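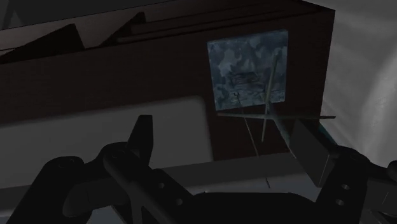

Idalina Vilela asked whether the surface patterns in a rendered environment should be fixed before a grasping policy is evaluated, or changed from one trial to the next. The answer depends on what the evaluation is meant to show, and the procedure that follows covers both cases. It is the method used in the Zurnari study of simulated grasping and replaces the draft circulated in April.

Before you begin

You will need a trained policy, a simulated environment with a two-fingered gripper, and write access to the Zostar results folder. Policies trained before the change of gripper model must be retrained first. Their scores cannot be compared with later ones.

Step 1. Fix the geometry

Load the environment and lock the position of all furniture and objects. Record the random seed in the run sheet. Lighting is held at its lowest setting for the first pass, as dim conditions produced the widest spread of scores in our own trials.

Step 2. Run the baseline

Run seven trials with the surface patterns unchanged. Save the wrist view and the joint positions for each trial. Do not discard failed trials – they are needed in Step 4.

Step 3. Vary the appearance

Replace the patterns on flat surfaces while leaving every shape where it was. Wood grain, plain panels and mottled panels should all be included. Thin objects made of rods deserve particular care. Check that their color has not come so close to the background that a person could not find them either. If it has, choose a new pattern and note the substitution.

Run the same number of trials for each pattern set.

Step 4. Score the results

Two reviewers score each trial separately, using the Mulligan sheet. A grasp counts as complete when the object is held clear of its support until the trial ends. Contact without lifting is entered as partial. Where the reviewers differ, both scores are kept and the trial is marked for discussion.

Step 5. Report

State the baseline score first, then the score for each pattern set. An average across all sets may be added but should not appear alone. In the Drerkholm runs, the average concealed a sharp drop on mottled surfaces – the policy reached toward the pattern and stopped short of the object.

Requests for the run sheet should name the environment version in use.

Last revised 26 May 2025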